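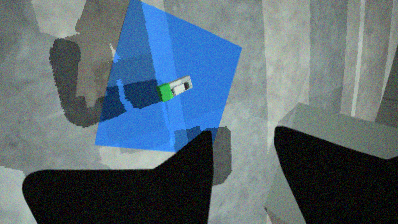 Why train in simulation at all, if the real arm is sitting on the bench?

Because the real arm gives us one attempt at a time, and the simulator gives us as many as the machine will run. The open point is how much of what is learned there carries over, and that is what the rest of this talk covers.

Slide 2 – the wrist view

Stay on the render for a moment. Point out the two dark fingers low down and the small green and white part between and above them. This is what the policy gets. No overhead view.

The blue cube is see-through, so the part shows inside it. Apart from the blue and the green there is hardly any colour. The background is grey and noisy. Say that we want the policy to cope with a poor picture.

Slide 3 – what we compared

Same network, same grasping task, three training sets. The first is clean renders. The second is renders with grain and patchy backgrounds. The third is the second set plus small shifts in the wrist camera position. Set-up is the Stidow arm with the Cledik simulator. Mention that we changed nothing else between runs, and that each run had the same training time.

Slide 4 – test on the real arm

18 trials for each training set, same start positions. A trial counts if the part is lifted and held for three seconds.

Clean renders: 3 out of 18.
Grain and patches: 3 out of 18.
Grain, patches and camera shifts: 16 out of 18.

Pause here. People usually expect the middle row to be better. We did too. Grain alone made no difference to the score in this test.

Slide 5 – what we think is going on

The wrist camera is never mounted in quite the same place after the arm has been serviced. A policy trained at one exact position closes the fingers to one side of the part. We saw this in most of the failed trials – not all of them.

Keep this short. It is our reading of the failures and we have not tested it separately.

Slide 6 – limits

One arm, one part, one bench. The Rirton group will repeat the test with the Fagundes gripper in July, which has wider fingers. If asked about camera shifts on their own without the grain, say we have not run that yet and would like to.

Leave slide 4 up for questions.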